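To: the cell and simulation maintenance list
Subject: Re: Base calibration on the Pedora unit after wheel replacement

Dear colleagues,

I write on behalf of the Nishad maintenance desk in reply to the message quoted here, which was received from the Brarnard site in January.

> We have replaced both drive wheels on our Pedora mobile unit following
> the 4000-hour inspection. Since then the machine passes its start-up
> check but stops short when asked to travel between two pieces of
> furniture in the rehearsal room. The gap is wide enough by our
> measurements. We have cleaned the range sensor and reseated its cable,
> with no change. Should we return the base to Fovetti, or is there
> something we ought to set again ourselves?

The base need not be returned at this stage. The fault as described is consistent with wheel values that were not re-entered after the work was done. The controller keeps the previous wheel diameter until it is told otherwise, and the start-up check does not test it. We would ask the site to carry out the following before any further parts are ordered.

First, isolate the drive and confirm that the wheel hubs are fully home on their shafts. The securing bolts should be tightened evenly, in two passes. Please record the part number stamped on each hub, as two patterns have been supplied for this unit and they should not be mixed.

Secondly, open the base settings and read the footprint entry. The radius should not have been altered by the wheel work, but a restored backup will sometimes bring back an older figure. On the present shell the correct footprint width is 700 mm. If a larger value is found, the planner will refuse gaps that the machine could in fact pass, and this alone may explain the stops.

Thirdly, run the settings in the simulated room before moving the machine itself. Load the domestic layout, place the unit on the open floor between the white table and the grey chairs, and leave the forward view running with the base drawn at the bottom of the display.
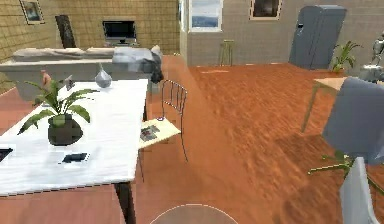

Command a slow advance towards the far wall and stop well short of the furniture. Repeat the run with the old settings file and keep both logs. The simulated wheels take their diameter from the same file as the real ones, so a wrong footprint will show itself there without risk to the shell or to the room. A wrong wheel diameter will not, and must be checked on the floor.

For the floor check, mark a straight line 4000 mm long and drive the unit along it at walking pace. Compare the distance reported with the distance measured by tape. Where the two differ by more than 40 mm, the wheel diameter should be corrected and the run repeated -- the correction is made in the settings file only, and never by altering the speed limit. Our own unit differed by 39 mm after its last wheel change, and we left the value as it stood.

Sites are reminded that plants and chair legs are poorly seen by a single low range sensor. Thin stalks in particular may appear in one sweep and vanish in the next. If the stops continue once the settings are correct, please save the sensor record and send it to this list with the two simulation logs. We will then advise whether the sensor bracket requires attention -- it is easily knocked while the wheels are off.

The settings file should be copied to the site archive once the work has been accepted, and the superseded file marked as withdrawn. The Fovetti service sheet has a space for the new wheel values, and this should be completed before the unit is returned to normal duty.

Yours faithfully,

Maintenance Desk
Nishad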